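Home Archive Notes About Contact

Two arms on the folding line

August 16, 2023

The second folding cell at Nowicki went on regular shift in January, and I have been putting off writing about it until I had something more useful than first impressions. I do process engineering for the plant, mostly textiles handling, so what follows is from the floor side and leaves out the learning software, which comes from Astico and which I only see through its log files.

Some background. Nowicki washes and finishes flat linen for restaurants and small hotels. Sheets and tablecloths have gone through ironers and mechanical folders for decades. Small pieces have not. Dish towels, bar cloths and napkins arrive in mixed sizes, and the old small-piece folder on line 4 jammed on anything with a soft hem. They were folded by hand, at standing tables, by a crew of seven.

The cell is a two-arm station with a padded, fabric-covered table. A person lays out a towel, the arms take the corners, fold, and push the finished piece to a stacking tray. That first step matters. Pulling one towel out of a heap and finding its corners is still slow for the machine, and we stopped trying to automate it after the trial. Laying out by hand takes a practiced operator a couple of seconds.

Most of our trouble has been at the corners. The fingers are flat wedges that have to slide under the hem without pushing it. Too high and they close on air. Too low and they drag the table cover, which then ripples, and the next three or four pieces go down on an uneven surface. Li-huia's first instinct on the team was a harder table. We tried a bare panel for a week and the pick rate dropped, as the tips had nothing to press into. The padding went back in.

Waffle-weave towels turned out to be the easiest item we run. The raised texture gives the fingers something to hold, and the stripes give the vision software a clear reference for square. Plain white napkins are the worst, for the opposite reasons. A striped towel on the blue cover, laid flat with its long edges running across the table, is what we use for the start-of-shift check.

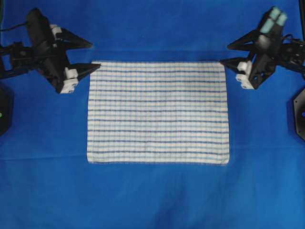

What changed for the crew

Of the seven people on hand folding, four now work at the cells and three moved to inspection and packing. No one was let go, which was in the agreement before the equipment was ordered. I mention it as a fact about this plant and would not generalize from it.

The work at the cell is different in ways the planning documents did not cover. Hand folders set their own pace over a shift. They would go fast for an hour, then ease off, and the daily total came out fine. The cell wants a towel at a fixed interval. Kai-wen Kuo, who has been on small pieces longer than I have been employed here, told me the lifting is easier and the waiting is harder. Her shoulder complaints are down. Her complaints to me are up.

We made two changes in response. The operator can now hold the cycle with a foot pedal for as long as needed, and a hold is no longer logged as a stoppage. Second, people rotate between layout and inspection every two hours. Jianhua Ye drew up the rotation and has revised it twice.

Throughput, for those who ask: 237 pieces per hour on striped towels with an experienced operator, and around 117 on plain napkins. A good hand folder beats the second number easily, so napkins went back to the tables in spring. I expect them to stay there until the corner detection improves.

Skills and who has them

There is a gap in training that I did not see coming. Hand folders learned to spot stains and thin patches while folding, by feel as much as by eye. At the cell, each piece is touched once, briefly. Rejects from customers rose in the first weeks, then fell after Feng-yi Yip moved the inspection lamp over the layout side. They are still slightly above the old level.

On the other hand, two of the operators now do the finger alignment themselves. It was supposed to be a service call. The procedure is a page long, needs one hex key, and they are quicker at it than I am.

Open items: the table cover shifts toward the front over a long shift and needs a better clamp – the current one loosens with vibration. Cable routing at both wrists should be redone with more slack. Shaohua Pan is getting a quote for a third cell, and I have asked that the operators see the layout drawing before it is signed.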